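Unit 6: Chores and the Limits of Current Machines
Course notes, September. Instructor: Wing-yan Tseng

Reading for this unit: the Nindidby home trial report, sections 2 and 4. The appendix is optional.

6.1 Where we left off

Last unit covered the Draler packing line. The line handles one carton size, the cartons arrive facing the same way, and the lighting never changes. A machine in that setting can run a full shift with very little help. Keep it in mind as the easy end of the scale.

Homes are at the other end. The furniture moves, the light changes with the time of day, and the things to be picked up were never designed with a machine in mind.

6.2 What counts as doing a chore

A chore is finished when a person would not have to redo it. Many published success rates use a weaker standard, such as "object lifted" or "object reached the bin." When you read a number, find out which standard it uses.

The Nindidby report logged 2,631 attempts at picking up and putting away household items. Of these, 119 ended with a dropped item. That sounds low, but a drop is only one kind of failure. Items set down in the wrong place were logged separately, and so were attempts stopped by the operator. Add these in before you compare it with anything else.

6.3 Speed

Stutomell's towel-folding demo is usually shown sped up. Check the corner of the video for a multiplier. A slow machine may still be useful if it works while the house is empty, but then there is no one there to step in when it gets stuck.

6.4 Grasping

Flat-sided boxes are easy for a two-finger gripper. Curved and glazed things are harder. The fingers touch only a small part of the surface, and a smooth glaze gives them little to hold. Squeeze too lightly and the piece slips or turns. Squeeze too hard and it can chip. A textured wrap on the fingers adds friction and costs almost nothing, but it wears and has to be replaced. 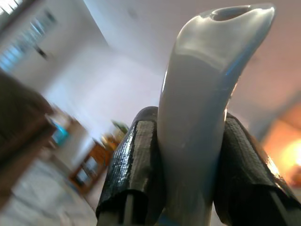 Shiny surfaces also cause trouble for cameras. A highlight can be mistaken for an edge, and it shifts as the arm moves. Gashi's group got around this on the shop floor with fixed, diffuse lights. That is hard to ask of a living room with a window and lamps.

Putting the piece down is a separate problem. The machine has to know where the base is and let go without tipping it. Most of our class time will go to this step.

6.5 For next class

Write up to 800 words on one chore you do every week. List each point where you use touch to correct yourself — most people miss several on the first try. Bring 2 printed copies, one to hand in and one to trade with a partner.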